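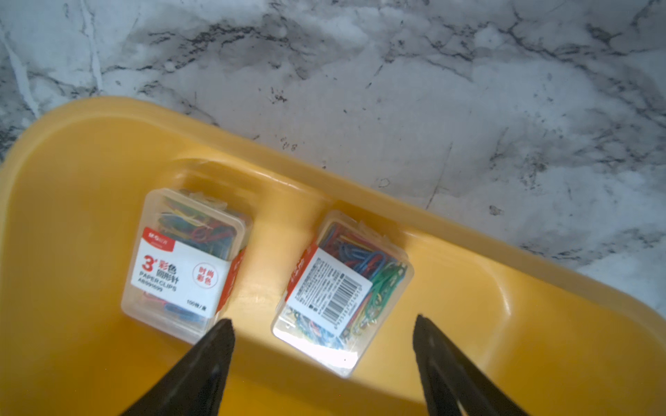 Every stockroom has a job like ours. Ours is stationery. Boxes of paper clips, pens and rulers come in mixed, go into trays, and somebody has to sort them, check the labels and put them back where the next person can find them. In August I was asked whether we should sign up for the Trirnow two-arm bench, which is sold as a service and not as a machine. You pay by the month, the supplier owns the arms, and they teach them your tasks. I think we should wait, and I want to set out why, because the bench is better than I expected and I don't want to be unfair to it.

First, what you get. The offer is two arms fixed to the front rail of a table, an enclosure with fabric walls, and cameras on the wrists as well as one looking at the whole table. There is a support line run by a firm called Roren. The minimum term is 9 months. New tasks are charged separately, and the quote I was given allows 48 hours to teach one.

The wrist cameras matter more than the brochure makes out. A clear plastic box full of coloured clips is an awkward thing to recognise. The label may face up or it may be the back with the barcode, and the box may lie at any angle. Close to, a person can read the label. From the far side of a table I could not, and I would not expect a machine to.

Having two arms is the other selling point, and I accept it. Each can be busy in a different tray, and it makes sense to pay for the second one if your work divides that way. Ours does on some mornings. On others it is one long line of the same thing, and one arm would do.

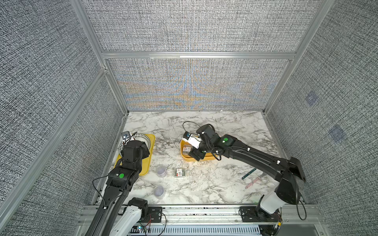 What it costs in people

The sales talk puts the saving at 66 hours a month. I don't doubt that someone worked that out with care. It leaves out the hours spent getting things ready. Our stock does not arrive in shallow yellow trays on a clear table. It arrives in cartons with tape on them. Someone has to open the cartons, lay things out and take away the rubbish, and that person is on our wages, not Trirnow's.

Deepika Gowda did our sums and found that the bench pays for itself only if we handle more than 1,000 boxes a week of much the same size. We do that before the school term and at no other time of year.

There is also the matter of who owns what the arms learn. Under the contract, a task taught on our goods can be used for other customers. I would like a lower price in return for that, or a line saying they must ask. Prustano, which sells a plainer one-arm kit outright, has no such clause. It also has no support line, so you take your pick.

We use cookies to remember your preferences and to count visits. By continuing to read you accept this. Manage settings.

My view is that a rental with a 9-month minimum suits a place with steady work and suits us badly. A three-month term over the summer would change my mind.
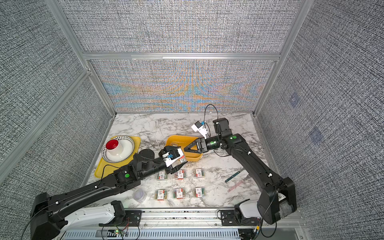
Stojan Vlachou wrote to me that I have the staffing point the wrong way round. In his stockroom the laying out was already being done by hand, and the bench only took over what came after it, so he counts the full saving and sees no reason to knock anything off. He also says the support line answered him at six in the morning.

I take the point about the laying out. If you already do it, the cost is not new. We don't do it now, and we would have to start. I have asked Trirnow whether a shorter term is possible and they have said they will come back to me with a price.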